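Looking after a timber table without fancy products

I get asked about this every April when the heating goes back on and everyone's tabletops dry out, so I've finally written it down.

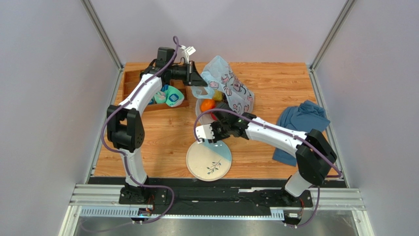 Everyday wiping
Damp cloth, drop of dish soap, go with the grain, then dry it straight off. I gave up on sprays years ago – they left a grey film I couldn't shift.

White rings
Plain mayo! Leave it on for 11 minutes and buff with an old T-shirt. My neighbour Uriel swears by toothpaste, but I find it dulls the colour.

Scratches
Rub a walnut over the little ones. Deep ones need filler, sorry.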